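Vumuro Bin Wall Guard, Replacement Kit (Rev C)
Part no. VG-434
In stock. Ships in 3 business days.

Let's start with the reason this part has a Rev C.

Revs A and B of the Vumuro wall guard were held on with adhesive strip. The adhesive was very good. It was so good that when a gripper caught the top lip of the guard on the way out of a bin, the guard stayed stuck to the bin, the bin stayed stuck to the guard, and the arm took both of them for a short trip upward. A customer in February sent us the log from one of these. The arm stopped on a force fault, as it should, and then the operator cleared the fault and pressed resume, as operators do. We'll come back to resume.

Rev C has no adhesive and no lip. The guard hooks over the rim of the bin and is held at each end by a shear pin. Pull it straight up with any conviction and the pins let go, the guard comes off in the gripper, and the bin stays on the table. You lose two pins. They are cheap, and we put ten in the bag.

What it's for

Picking from the middle of a bin is easy. Picking from against the wall is where paint goes to die. The planner thinks the wall is a little farther back than it is, the fingers touch on the way down, and the arm pushes a bit harder because it has been told there's an item there. Do that for a few weeks and you have a bare patch, paint flakes among your items, and a vision system that has started to find the scratches interesting.

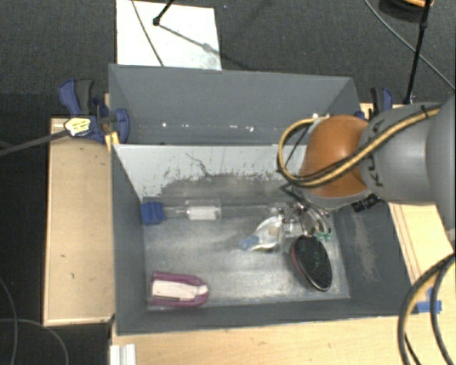

The guard is a replaceable skin, matte gray, 3 mm thick. It gives the fingers something softer to hit and gives you something to throw away. It won't fix a bad calibration. If you go through a guard in under a month, please stop buying guards from us and check where your robot thinks the bin is.

Fitting

Stop the cell and lock it out. Empty the bin. Hook the guard over the rim, press it flat from the center outward, and push in both pins until they click. Then add 3 mm to the wall thickness in your collision model. This last step is the one people skip, and we can tell from the returns.

After any fault where the gripper has touched a wall

Do not press resume. Resume sends the arm on to the point it was trying to reach, and that point may be on the other side of the wall. Jog straight up at low speed, look at the fingers, look at the pins, check that the bin hasn't moved, and start a fresh cycle. Flor Ospina in our support group has this printed above her desk in very large type, and will read it to you over the phone if you like.

Also check your clamps. A bin that has shifted by a finger's width looks exactly like a bin that hasn't — until the next wall pick.

In the kit

1 wall guard, Rev C
10 shear pins
1 pin punch
1 fitting card

Compatibility

Fits Dodorden straight-sided bins and Uner bins with the flat rim. Does not fit the Alvarado rolled rim. We tried. Guards can be trimmed to length with a utility knife, but leave 40 mm of uncut edge beyond each pin hole.

Rev A and Rev B owners

Send us a photo of your old guard, in any condition, and we'll send a Rev C kit at no charge. To remove the old one, warm the adhesive with a heat gun on low and peel slowly from one corner. Please don't use the robot.

Spare shear pins are sold separately in bags of 100 — see VG-434-P.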